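Workshop tips: comparing hand-held grippers on clothes

Updated 2018-07-15

These tips are for people who want to compare two or more hand-held grippers before buying a set, or before changing the finger pads on the set they have. I keep this page for the small workshop in Estport where I repair and adjust such tools. My English is not perfect, but I try to write each step clearly.

Choose the cloth before the tool

A wooden block tells you very little. Almost every gripper can pick up a block. Clothes are much better for a test, and jackets or tops with a zipper are the best I know. You get thick cloth, a stiff collar, a hem and some metal in one item.

Use the same garment for all grippers you compare. If you have two of the same kind, even better, you can leave one folded as a model and work on the other.

Cover the surface with something the fingertips can slide on. A bare mattress catches the tips and then you will blame the gripper. A glossy sheet is good. A printed pattern is also useful, you can see at once when the cloth has moved to the side.

Check the fingers while they are open

Hold the gripper over the cloth with the fingers open and look at the pads first. Ribbed pads should face each other, with the ribs free of lint. Then look at the pivot pins. Press each one with your thumbnail – if it moves, tighten it now. A loose pin feels exactly like a bad pad, and I lost a full evening in September before I understood this.

Keep the sleeves of your own shirt away from the linkage. The narrow gaps between the bars like to catch thread.

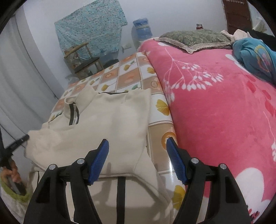
Pinch, do not scoop

Beginners push the fingers under the cloth as with a spoon. It works with a towel, but with thick cloth the upper layer goes one way and the lower layer stays. Come from above, touch the cloth with both tips, and close slowly. For a hem, take the seam itself between the pads.

Do this with every gripper in the same four places: collar, hem, side seam and the flat middle. The flat middle is the hardest. Write the result immediately, yes or no, and leave the opinions for later.

I compared pads from Forsyth and from Mamance this way. The Mamance pads are softer and hold the flat middle better. The Forsyth pads are easier to wash. After 70 pinches on the same hem I could not feel much difference between them, so I would choose by the price of the spare parts.

Two hands, two grippers

A fold needs two grippers, and here the weight begins to matter. My own heavier one is 545 grams and the wrist feels it after half an hour. Hold one gripper still and let the other one travel. When both travel together, the cloth goes in waves.

Zippers deserve some patience. Lay the teeth flat before you bring in the tips, and do not close the pads on the slider. The metal edge cuts the rubber, slowly but surely. Fold the side parts in first, then the bottom up, and leave the collar standing at the end. 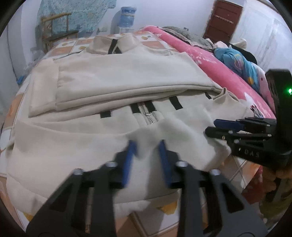

Cream garments on a tiled-pattern sheet, one folded and one still spread, with a gripper on the right marked "DAS".

Small things that help

– Wipe the pads with a damp cloth before each round and let them dry.
– Put a strip of tape on the handle of each gripper and write a letter on it. After an hour they all look the same.
– Test in the same light. If your gripper has a camera, a shiny sheet near a window can give a strong reflection.
– Change the pads in pairs. One new and one old pad will twist the cloth.
– Springs from Brumonus are sold for nearly 2000 closings. I change mine earlier, when the fingers do not open completely by themselves.

Store the grippers with the fingers open, in a dry drawer, and nothing heavy on top of the linkages.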